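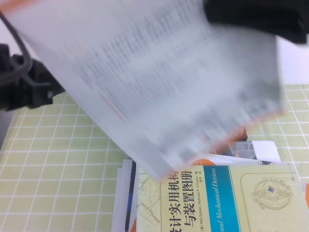
Sixteen weeks of evening classes

Well, I've done it - I've signed up to learn Mandarin at the college in Goterham, and I'm already hopelessly behind with the homework. The 91 bus gets me there by seven if it behaves, so most of my revision happens on the top deck with my lips moving. People do look!

We learn 10 new characters a week. I can write them beautifully on the night and by breakfast they've gone.

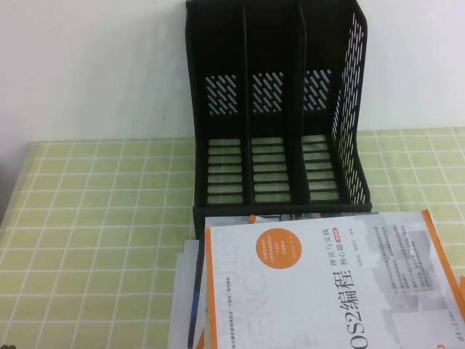 Tones, oh dear

I thought the writing would be the hard bit, but it's the tones that have me beaten. My third tone sounds like I'm being sick on a ferry (I was, once, on the way to Skernum, so I should know). What has helped is humming the word first and then saying it. The other thing is reading a bit out loud every night, even when I only recognise one character in a whole paragraph
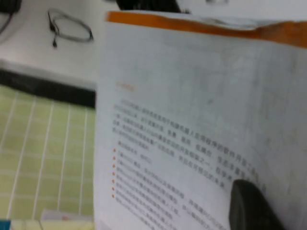
and have to guess at the rest. I still get a silly thrill when I spot one I know. Next term starts in February and I've paid my deposit, so there's no wriggling out of it now.

Print this post | E-mail this to a friend

This site uses cookies. By carrying on reading you agree to our use of them. OK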